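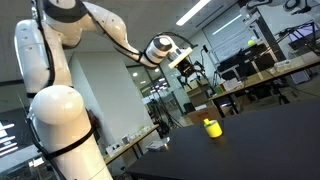 Figure 2.1. A white arm with a black gripper over the work table. The yellow cup stands below.

Chapter 2
What Did the Robot Really Do?

Student robotics projects tend to be written up by the people who most want them to work. Keep that in mind as you read this chapter, and keep it in mind again when you write your own report.

Take the Nimau project, a student effort to get an arm to pick up small household things and set them down where they belong. The team's summary, dated 9/23/18, said the arm had "learned to clear a table." Their log held 1,671 attempts. The summary used 1,000 of them. What happened to the rest? The report doesn't say, and the judges at the Flirnutgate student contest didn't ask.

Maybe there was a good reason. A team may throw out early runs when a cable comes loose or a part is swapped. But "we dropped the bad ones" and "we dropped the ones that went badly" are very different statements, and a reader can't tell them apart unless somebody writes down which it was.
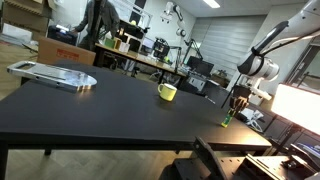

The choice of objects deserves the same hard look. A mug has a handle and an opening. A flat metal plate has only a cutout, and fingers that close nicely on one may slide right off the other. A success rate that mixes the two tells you very little — ask for each object by itself.

Before you go on to Section 2.1, do the following in your project notebook.

Write down what would count as a failed grasp. Do this before your first run.

Plan 30 runs with 2 objects, and record every one.

Trade notebooks with another team and try to prove their claim wrong.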